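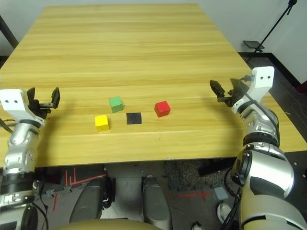
Three wooden cubes, one red, one yellow, one green. One flat black square. I have read a lot of breathless copy this month telling me that this is all a small child needs to learn sorting, stacking, color names, patience and early math. I have doubts. Thread.

First, the price creep. Plain cubes used to come in a big bag for not much money. Now the same cubes come in threes, in a nice box, with a booklet. The Herar set my sister bought has a 12-page booklet. The cubes are cubes. The booklet explains that they are cubes.

Second, the pad. Every "open-ended" block set seems to have a pad or a mat now. It's meant to be the "work area." You put a block on it, you take the block off it. My nephew put it on his head, which I thought was the better use.

To be fair to the pad, a dark square does stand out nicely on a pale table, and if you ask a kid to "put the red one on the black one" they know exactly where you mean. You can get the same thing from a coaster.

Third, the color thing. Red, yellow and green get sold as the "core learning colors." Says who? I went looking for where that comes from and ended up on the Flallix blog, which cites another Flallix blog post, which cites nothing.

I suspect the answer is that those were the paints in the shop. Fine! Just say that.

Someone always replies "fewer toys means deeper play." Maybe. I kept a note of it at home over a rainy stretch in June. With three cubes out, my nephew played for 6 minutes. With the whole bag out, 13. One kid, one kitchen table, proves nothing, but it's one more kid than the booklet mentions.

What he did with three: made a tower, knocked it over, made the tower again, asked for a snack. What he did with the bag: built a parking garage with a ramp and got furious about the ramp. I know which one looked like learning to me.

Carolina Neves, who taught kindergarten in Gindomwood for years and has seen every block fad go by, pushed back on me here. Her view is that three is a good number for the first go, when you're teaching the words. Green one. Yellow one. Next to, on top of, behind. Then you bring out the rest.

I can live with that. It's a starting point, though, and it gets sold as a whole system. "Level 1" is three cubes and a pad. I'll let you guess what Level 2 is – it's three more cubes.

Also, please stop telling people they need a special low table for this. The Mahmoud one is lovely and costs more than my couch. Any flat surface with some elbow room will do. Wood is nice because the blocks make a good clunk. The floor works too.

What I would pay for: cubes all cut to the same size so they stack square, edges that aren't sharp, paint that doesn't come off on a wet thumb. Not one of the listings I read gave the paint more than a line. Plenty about "focus."

If you already own a set like this, keep it and enjoy it. If you don't, check the thrift store bin before you hand over money for the box. I got 9 cubes there last week, two of them chewed.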